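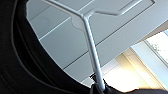
Com que frequência se deve verificar a câmara do punho? A cada 875 horas de serviço, e sempre que a pinça tenha sido desmontada.

4.3 Verificação da câmara e do cabo – célula Dirkholm

Antes de começar, leve o braço à posição de manutenção e rode o seletor para MANUAL. São precisos uma chave sextavada de 3 mm, um pano sem pelo e duas abraçadeiras novas.

CUIDADO: com a alimentação ligada, o punho pode mover-se ao libertar o travão. Desligue o quadro e espere que o indicador se apague.

1. Limpe a lente com o pano seco. Não use álcool.
2. Aperte os parafusos do suporte à mão e depois com a chave, um quarto de volta.
3. Siga o cabo da câmara com os dedos, do conector até à primeira abraçadeira. Se sentir vincos ou zonas moles, troque-o inteiro.
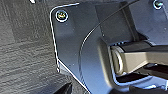
4. Deixe folga suficiente para uma rotação completa do punho. O cabo não pode ficar esticado nem passar entre peças móveis – é a causa mais comum de perda de sinal nas células instaladas em Ratemberg.
5. Feche as abraçadeiras sem esmagar a bainha e corte as pontas rentes.

Nota: o cabo padrão suporta cerca de 3.000 ciclos de rotação. Em trabalho contínuo, substitua-o aos 2.000.

6. Volte a ligar o quadro e abra Manutenção > Câmara > Imagem direta.
7. Rode o punho a baixa velocidade nos dois sentidos. A imagem não deve falhar nem congelar.

ATENÇÃO: durante o passo 7, o operador mantém a consola na mão e o botão de validação premido. Mais ninguém comanda o braço.
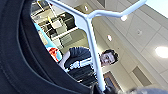

Figura 4-3. Vista da câmara do punho, virada para cima, com uma pessoa por trás da peça em Y.

8. Registe as horas de serviço na ficha da célula e rubrique. Se a imagem falhar, repita os passos 3 a 5 antes de contactar a assistência Lorente.

Revisão do texto: Špela Zupan, 30 de janeiro de 2025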